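Notebook, January. Pavement route collection, simulated town, second block

Carrying on from the last entry. Target for this block is 106 usable walks between the office corner and the crossing. A walk counts as usable if it reaches the goal marker, has no kerb strike, and the instruction text matches the route driven. Sun and sky left as they were, clear and strong, no weather changes until the block is finished.

Started at 9.40 on the Cruickshank machine. Gunnel Lundgren drove, I wrote instructions and checked the logs. Rate set to 5 samples a second. The old setting gave us near-identical neighbours all the way down a straight pavement and the Ratex loader was spending its time throwing them out again.

First set was crossings. Instruction form is "cross here and stop on the far pavement", plus variants that name something to aim for. The tall pole at the far end of the stripes is a good one to name, and so is the tree behind it.

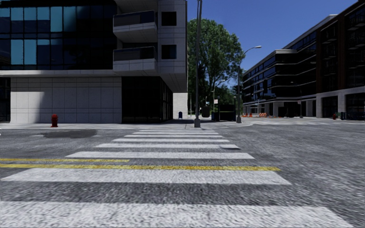

Crossing set, straight ahead over the zebra. Barriers and cones over on the right.

Things to watch in this set:

Do not write "the hydrant" on its own. There is one on each side and the text has to say left or right. I had four instructions with just "the hydrant" in them and have rewritten all four.

The dark patch on the road near the left hydrant. Last week's model swerved round a patch like it. Gunnel drove some walks close to it and some well clear, all at normal speed, so the examples don't teach that dark means stop. Same idea for the yellow lines.

Second set, along the hoarding. Long plain stretch with not much to name on the near side. We kept the walks short and put the landmarks further out: the street lamp with the small white sign on its pole, the blue box-like thing to the left of it, the big tree. I have logged the box as "blue box" and left it there until somebody looks up the asset name.

Depth from the Hernora estimator is poor on the flat near panel of the hoarding and gets better along the side face where the panel joints give it something to hold on to. Not fixing that now. Depth is stored as a separate channel, so it can be recomputed later without driving the walks again.

Gunnel asked whether the joint lines in the pavement should be masked. Left them in. Real paving has joints and the Drarby test street is full of them.

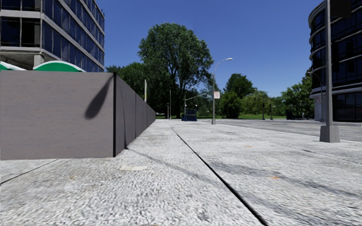
Third set, office corner

Starts on the corner by the kerb, with the overhang on the left and the signal pole to the right of centre. The goal is the small blue mailbox in front of the pale column. Instruction text: "follow the windows to the mailbox". Variant: "keep the building on your left and stop at the mailbox".

Sharp shadows here. One under the overhang and a long one off the base of the signal pole. I want walks inside the building shadow and walks out in the sun, in even numbers, and the log now has a column for it (sun / shade / both).

Turned down 16 walks from this set. Most were cut too early, with the stop command given well short of the mailbox. The rest clipped the concrete base of the signal pole on the way past. The clipped ones are kept in the failures folder with the collision flag on. Please don't delete them, they are wanted for the recovery set. 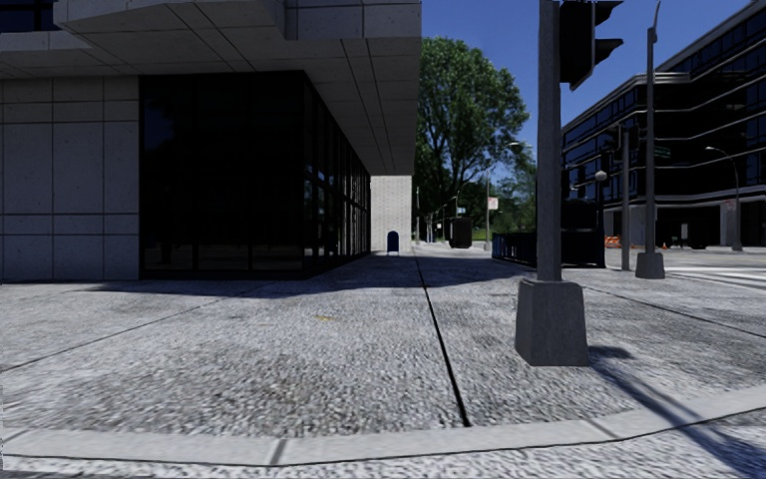 To do

Redo the early stops in the third set. Agree a stopping distance first and put it in the driver sheet.

Ask Gunnel to drive the crossing set in the other direction. At present every crossing walk goes the same way.

Check the clock on the Cruickshank machine against the log server. The last few files of the morning look out of step with the drive commands.

Look up "blue box".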